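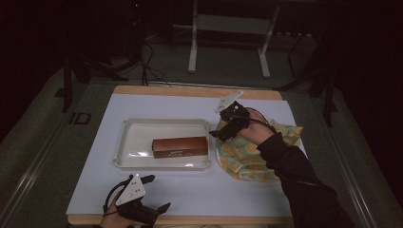 The brown box in its tray, with Nan's lemony cloth beside it.

So the box turned up at the bottom of the third suitcase, wrapped in a tea towel, and I knew it straight off. Lwazi didn't. He thought it was soap.

"It's not soap," I said. "It's the Berdale box."

We'd driven 300 kilometres to clear out Nan's flat and we'd promised ourselves (well, I'd promised, he'd grunted) to be done by dark. It was already past 8 and we hadn't even started on the linen cupboard! But you can't just chuck the Berdale box in with the odd saucers, so I found a white plastic tray, put the box in it and set it on the table next to the cloth.

When I was small it lived behind the flour. Nan said there was a boat in it. A whole boat, she said, folded up, and one day when the weather suited her she'd take it down to the water at Berdale and unfold it and off she'd go, and I could come if I wore proper shoes. I wore proper shoes to her place for a year. Mum was always asking why I wouldn't put my thongs on in January.

"Open it, then," said Lwazi.

"You open it."

He wiped his hands down his jeans and didn't open it either. He's my cousin and he'd got the same story, only in his there was a horse. We'd never compared notes before, and I was a bit put out, to be frank. I'd thought that box was mine.

"Could be both," he said. "Horse on a boat."

I picked it up and gave it the smallest tilt. Something slid, softly, from one end to the other, and we both went quiet like kids on the stairs.

Then I put it back in the tray and asked him if he'd brought any proper shoes.

"In the car," he said, and went to get them.

Anathi Mahlangu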